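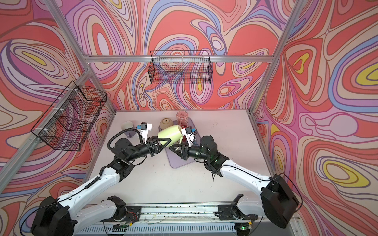 Docs > Kendum two-arm cell > Recording demonstrations > Two-handed pickups

Last updated 2026-06-06

4. Recording a two-handed pickup

I wrote this section after teaching the mug task myself, so the steps are in the order I do them. Read section 3 first if you haven't paired the leader arms yet – nothing below works without that.

1. Park both arms and start Coko. Wait until it lists the left arm, the right arm and both wrist cameras. If a wrist camera is missing, reseat its plug at the camera end and hit Rescan.

2. Put the mug and the tray within reach of both grippers. Other cups and cans can stay on the table. I like having a few of them in there, but leave the fingers enough space to close.

3. Hold the leader arms in roughly the same pose as the real ones, then press the left pedal to link them.

CAUTION: If the poses don't match, the arms will jump to catch up with you. Keep everybody's hands out of the enclosure whenever the arms are linked.

4. Press the right pedal to start recording. Bring in the left gripper first and let it touch the side of the mug, then close the right one on the other side. Go slow! My early takes were way too fast and Nima made me throw them all out.

5. Once both grippers have the mug, tilt or turn it with small moves of both hands together. If one hand gets ahead, you'll feel the other leader start to fight you. Stop, let it settle, carry on.

6. Set the mug down, open both grippers, back away and press the right pedal again to save.

Note: A fumble you recover from is worth keeping. A dropped mug isn't, so press Discard and reset.

Note: Check the cables at the elbows and wrists between takes. If a loop has slid down toward the fingers, park the arms and unlink before you touch it.

How many takes do you need? I'd plan on 100 for one mug, moving it a little every time. Araceli got a usable policy from 54, but she's a much steadier driver than I am. Take a break when your wrists get tired – the shaky takes show up in training.

When you're done, unlink with the left pedal, park both arms and go to section 5 to label your takes.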